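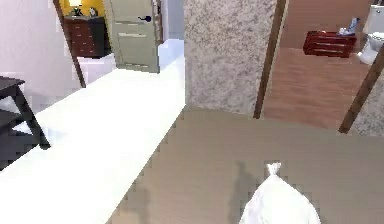 How I keep the kitchen trash from smelling in warm weather

In our old apartment in Salcedo the kitchen was small and had one window, and from April until the autumn the trash was a problem every day. I tried many things. Some were a waste of money. What follows is what stayed with me after many summers, and most of it costs very little.

Keep the water out

Most of the bad smell comes from wet things. Tea bags, coffee grounds, melon skin, the soft leaves of a salad. I put a small strainer in the sink and all wet scraps go there first. They drip while I cook, and only when I finish do I throw them away. If I am in a hurry I squeeze them in my hand, it is not pleasant but it takes two seconds.

Soup and sauce never go in the bag. I freeze the leftovers in an old yogurt cup and throw the frozen block out on the morning of collection.

A folded newspaper on the bottom

Before I put in a new bag, I lay a folded newspaper in the bottom of the can, under the bag. If the bag leaks, the paper takes the liquid and I change the paper, and I do not have to wash the can. A second sheet goes inside the bag. My neighbor Rosine Pons uses the cardboard from egg boxes for the same purpose and she says it holds more. I tried it and I think she is right, but we do not eat so many eggs.

Fish, shrimp and chicken

These are the worst. I keep a bread bag in the freezer door, and all bones, skins and shells go in there. It stays in the freezer until the trash goes out. Write on the bag what it is! My husband once started to defrost it for a dinner.

Tying the bag

Do not fill the bag to the top. When it is three quarters full, I press out the air slowly, with my face turned away, then twist the neck a few times and make one knot with the twisted part. A knot made without twisting leaves small openings, and the flies find them. For bags with very thin plastic I leave a longer neck, because they tear when you pull hard.

Carry it with one hand under the bottom if it is heavy. And do not leave it standing by the door overnight on a wood floor. I did this one time and the mark is still there, although I have tried oil, wax and a walnut.

Washing the can

Once in two weeks is enough if you use the newspaper. I do it in the shower or outside:

1. Hot water and a good spoon of dish soap. Leave it for ten minutes.
2. Brush the rim and the hinge of the lid. The hinge is where the smell hides, and people forget it.
3. Rinse, then wipe the inside with a cloth and white vinegar.
4. Dry it fully with the lid open. In the sun is best.

Never mix vinegar with bleach. The gas is dangerous. If you have used bleach, rinse very well and leave the vinegar for another day.

Baking soda, yes and no

I put two spoons of baking soda on the dry newspaper and it helps a little. On wet trash I do not see any difference. The perfumed bags from the supermarket I do not recommend -- you get the smell of lavender together with the smell of onions. I also bought the charcoal filter from Beltmont, and it worked for one month, then the lid smelled the same as before. Maybe I should have changed it sooner.

Fruit flies

Pour a finger of cider vinegar in a glass, add one drop of dish soap, and put it near the can in the evening. In the morning it is done its work, mostly. Change it every second day. But if there is one old potato at the back of the cupboard, no glass of vinegar will help you, so look there first. I found mine behind the rice.

The size of the can

We changed from a big can to a small one, and this did more than all the powders. With a small can you must take it out every day or two, so nothing has time to go bad. It also fits under the sink, far from the oven. If your can stands beside the radiator or in the afternoon sun, move it, even one meter is better.

A reader, Rimantas Žukauskas, wrote to me that he stores the roll of new bags in the bottom of the can, under the bag in use. I do this now too. Only keep the roll in a small box, or it will get dirty when there is a leak.

Recent tips
Removing candle wax from a tablecloth
How to sharpen scissors at home
Margaux Aubert's way to store onions and garlic
Cleaning the rubber seal of the refrigerator
What to do with a sticky drawer
Burned milk in a pot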